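**FOR IMMEDIATE RELEASE, Fri 16 May**

**Lornham Supper Club throws its doors open for one big night, tickets on sale now**

LORNHAM. The supper club that began with 30 people squeezed into a borrowed church hall is back, and a good deal bigger. This year's Long Table Supper will seat 1,927 diners along the Jonport quayside on the last Saturday of May. One sitting. One menu. Rain or shine, marquees are booked.

All money raised goes to the Lustden Kitchen Fund, which pays for cookery lessons and starter pans for young people moving into their first home. Last year's supper paid for 62 places. Organisers want more this time and are not being shy about it.

"We ran out of bread last year by half seven," said Abrehet Araya, who founded the club and still writes the menu. "I've had letters. There will be more bread."

The menu: lentil stew, slow lamb, greens with garlic, flatbreads, a rhubarb pudding. Vegan plates for anyone who asks when booking. Please do ask when booking, not on the night. Coffee from Nilsuwan, who are also lending the urns again and have promised 3,000 cups, washed and stacked before doors.

Cooking starts two days ahead, in home kitchens across Lornham. Each cook gets one dish, one recipe card and a collection slot. Fuad Mamo is looking after the cards and would like last years back if anyone still has them, gravy stains and all.

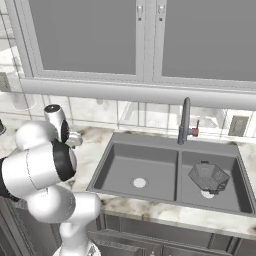 Can you still sign up to cook if you have never done it before?

First-timers are welcome, and will be paired with a cook from a previous year and given one of the simpler dishes, usually the greens or the flatbreads.

Sign-up for cooks closes a week before the supper. Ingredients are delivered to the door, you supply the stove and the time. Hygiene session is compulsory, takes an evening, tea provided.

Music this year from Yabsira Alemayehu and band, on from the first course until the puddings are cleared. Đạt Giáp will run the auction. Lots so far: a day's fishing off Jonport, a hand-built garden bench, a year of Sunday loaves, and a singing lesson. More lots wanted, nothing too large as storage is tight.

"People come for the lamb and then end up bidding on a bench," said Giáp. "My own mother went home with two."

Getting there: park at the top of the hill and walk down, the quay road will be shut to cars from midday. Blue badge parking by the harbour office. Dogs fine on a lead but please not under the tables.

Tickets from the Lornham library desk or at the door of the Jonport market hall on market mornings. Under-fives free, on a lap. Bring a cushion, the benches are hard.

Press places are avaliable but limited. Photographers should arrive before the first course, as there is no room to move once the tables are full.

**Press contact:** Lemlem Shiferaw, Lornham Supper Club, care of the library desk. Interviews with cooks can be set up at short notice, mornings best.

ENDS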